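About Closumix

Closumix makes a two-finger gripper kit for handling cloth, and runs a handling service for firms that would like to know whether a robot can pick up their goods before they spend money on one. We sell the kit, we fit it, we write the motion programs and we look after it once it is in use.
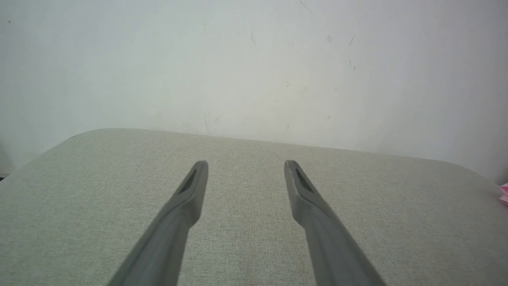
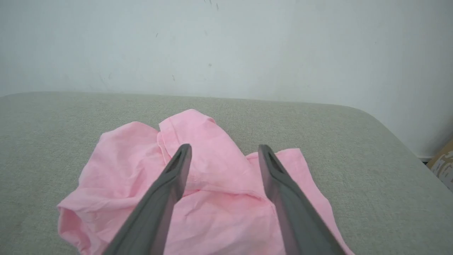
Our handling room, from the wrist camera.

We are a small company with 7 full-time staff. The workshop and the handling room share one building on the Staltgate estate, and most of what we sell is assembled on the ground floor. Customers are welcome to visit, and we prefer it if they bring their own garments, towels or bedding with them.

How we started

Beathag Dow set up the company after a long spell as a maintenance engineer in commercial laundries. Washing, drying and ironing had been done by machine for decades in those places, but somebody still had to pull each piece out of a heap by hand and offer it to the next machine. It was hot and repetitive work and the posts were hard to fill.

Rigid objects are fairly kind to a robot. A tin or a box has the same shape wherever you put it down. A shirt has a different shape every time, hides half of itself under the other half, and changes again as soon as it is touched. Beathag built her first pair of fingers in a spare bedroom to see how far a plain, cheap gripper could get with that problem. The first version pinched well enough but would not let go of thin cotton. The second let go of everything. The third was sold to a linen hire firm, and the money from that paid for the lease at Staltgate.

What we sell

The main product is the Gosano kit. It is made to bolt on to a small or medium arm that the customer already has, or to one we supply. The box contains:

Two fingers with the finger drive and mounting plate
Wrist camera and bracket
Control unit
Cables and strain relief
A set of spare fingers
Printed setup guide
One year of software updates

The kit uses ordinary hand tools throughout. Most customers have it on the arm in a morning and spend the afternoon on calibration. If you would like us to do the fitting, we send one engineer, and the charge is listed on the price sheet with no extras for travel on the mainland.

The price of the Gosano kit is £1158 plus VAT. The arm is separate. We have kept the price printed on this site from the beginning because we were tired of filling in forms to get a quotation from other suppliers, and we assume other people are too.

What the kit does well

It picks single garments from a flat or padded surface, lifts them clear, and puts them down in a marked place. It will find an edge or a raised fold and take hold there. Shirts, T-shirts, pillowcases, tea towels, napkins and light trousers are all within its range. It can also pull one item from a shallow pile, although it is slower at this and will sometimes bring up two pieces together. The software checks for this after the lift and puts the pair back down for another attempt.

What it does not do well

We would sooner lose an order than have a kit sent back, so please read this part before ringing us.

The kit does not fold garments to shop standard. It can make a simple half fold on a towel or a napkin. Anything with sleeves and a collar needs two arms and a good deal more setting up, and we quote for that work separately.

It struggles with very fine, slippery material such as satin linings and some sportswear. Heavy wet items are out of the question; the fingers can hold them but most small arms cannot lift them safely. Long bedding can be gripped but needs a taller frame than we supply.

Dark cloth on a dark surface gives the camera trouble. If your table is black, change the table or cover it with something paler.

The handling service

You do not have to buy a kit to work with us. A good half of our customers begin with the Chisholm service, named after the street where we had our first storeroom. You send us a bag of your own goods. We run them in the handling room for a fixed period and send back a report with the recordings and the results for each type of item, including the failures.

A standard booking covers up to 27 items and takes 6 working days from the time the bag reaches us. We ask for items as they come off your line, without tidying or pressing, so that the results mean something. Stains and missing buttons don't matter to us. Everything is returned by courier when the report goes out.

The report is yours to use as you wish. Some customers have taken it to another supplier and that is fine. If you go on to order a Gosano kit from us, the cost of the report comes off the bill.

The recordings are kept on our own machines. We use them to improve the grasping software only if you tick the box that allows it. If you leave it blank, they are deleted once you have confirmed that your copy works.

How we work

Each item is tried many times, and it is dropped or bunched up afresh between attempts. A program that can only pick up a neatly placed shirt is of no use to a laundry. The person running the session notes the result of every attempt as it happens, and a second member of staff goes through the recordings afterwards and marks them again without seeing the first set of notes. Where the two disagree, we watch the recording together.

We run sessions at different times of the day with the blinds open, as very few of our customers work in perfectly even light. Surfaces are changed as well. Some of our customers sort on steel tables, others on padded benches or moving belts, and cloth behaves differently on each.

Who buys from us

Our customers include linen hire firms, hotel laundries, charity clothing sorters, two colleges with engineering courses and a theatre wardrobe department. The colleges use the kit for teaching, and we do a reduced rate for them which also covers a spare control unit. The sorters were a surprise to us. They need each garment lifted and held up for a moment so that a person can see it properly and decide where it goes, and the kit turned out to suit that job with very little change.

Support

Telephone support is open from 8 in the morning until 5 in the afternoon on working days. The phone is answered by one of the engineers, who will have built or tested your kit or will be sitting near someone who did. Please have the serial number to hand. It is on the underside of the control unit.

Spare parts are kept in stock for every version we have sold, including the early ones. Fingers can be changed by the customer. Drives should come back to us, and we lend a replacement while yours is on the bench.

Software updates come out when they are ready, with a plain list of what has changed. You are not obliged to install them, and older versions carry on working.

Visiting and ordering

Visits are by appointment. A visit lasts about two hours and includes time at the controls, so wear something with sleeves that can be rolled up. There is parking behind the building and a level entrance at the side. We close for stocktaking for part of July, and orders placed during the closure are sent out when we reopen.

Kits are normally dispatched within three weeks of order. To book a handling session, use the form on the Chisholm page and tell us what you will be sending and what sort of surface you sort on. For anything else, write to the office and mark it for Beathag, who reads all the general post herself.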